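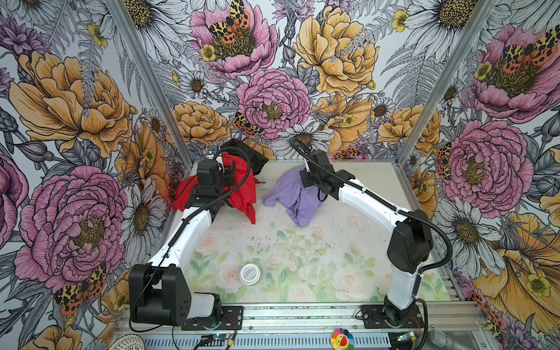 Tala Saab thinks the red should be washed alone the first time, whatever the supplier's sheet says, and she would keep the black away from the lavender as well. Agreed, and I've changed the wash plan.

8 February 2021

Cloths, second batch. The order from Masri came to 96 pieces in the three colours. Red and black are one weight, going by the paperwork; the lavender is listed separately and I haven't weighed any yet.

Table needs a wipe before anything else goes on it. Dark crumbs and dust all over the rose print, worst in the middle, and it will show on the lavender first. Damp sponge, then dry. The small white tin goes back on the shelf with its lid on.

Folding: halves, then thirds, stacks of 28. Anas Jaber wants the black ones rolled — fine for the drawer, no good for the boxes. Left it open.

Still to do: labels for Presemura, ask Gustari about the October invoice, find the other lint brush.

2 comments · 416 views
Share this entry
Last updated by A. Jaber
We use cookies to keep you signed in. Accept | Settings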